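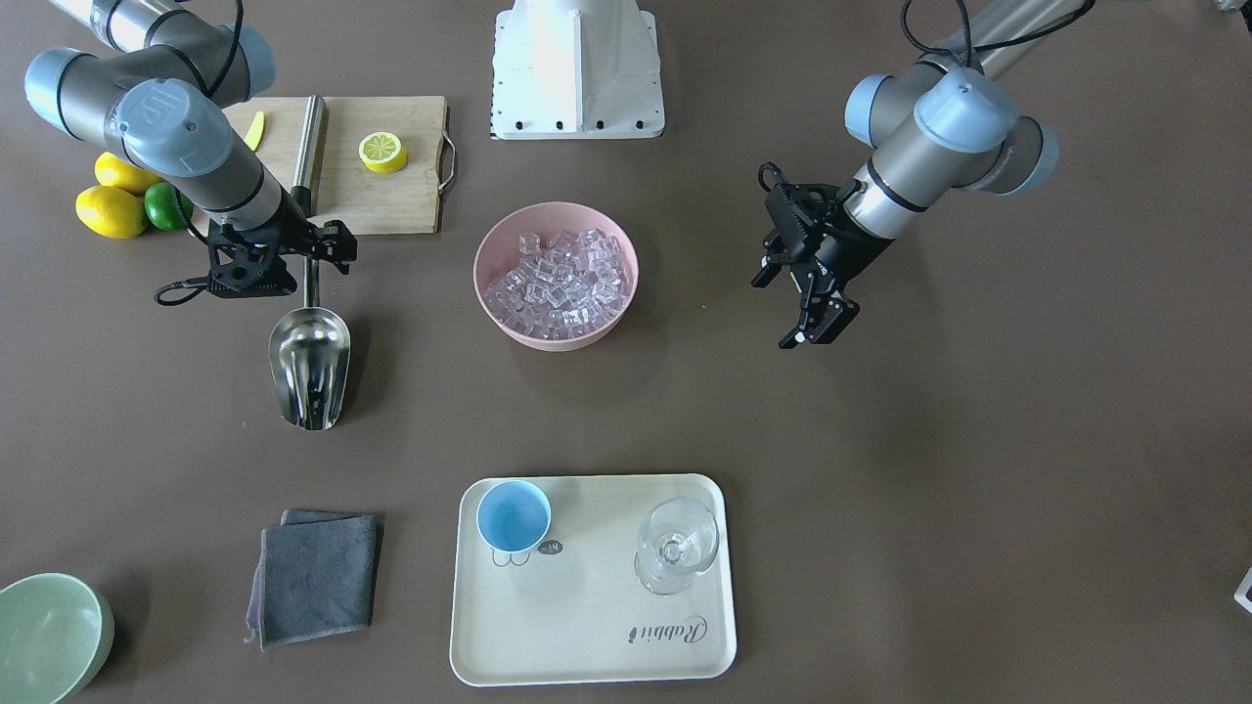
The bar manager at Lollau keeps a short menu and a long tabletop. She came to Flustham from a hotel in Stekau, and she says lemonade taught her more than cocktails did.

"We squeeze to order," she says. "Two lemons for a pitcher, and a lime if the customer likes it sharp."
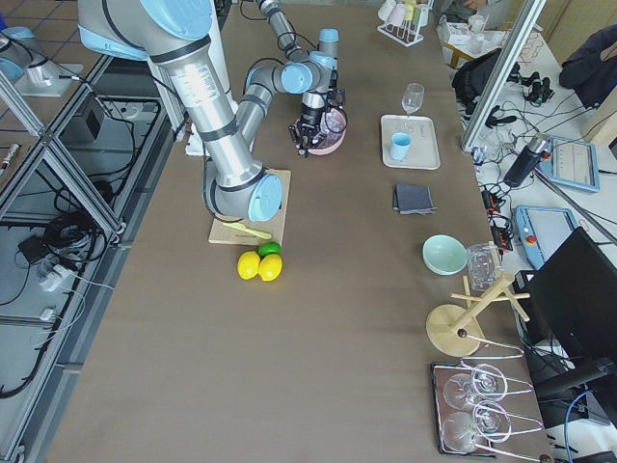 The yellow plastic knife is her choice for fruit. "It cuts a lemon fine and I don't worry about the new people." Wine glasses go on the wire rack, stems over the loops.

Ice gets its own bowl, the pink one, and a steel scoop. "No hands, no glassware in the ice. I say it every shift." 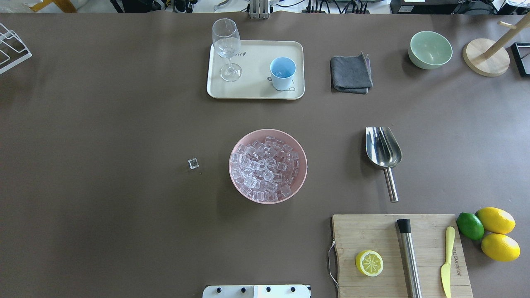 Clearing down

Closing takes six minutes if the cloth stays within reach. In August the bar served 358 pitchers, and she wiped the table after each one.

"I want bare table in front of me before I start again."
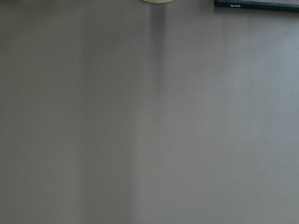
FOOD & DRINK

Lollau opens at 4 p.m. Lemonade is sold by the glass or pitcher.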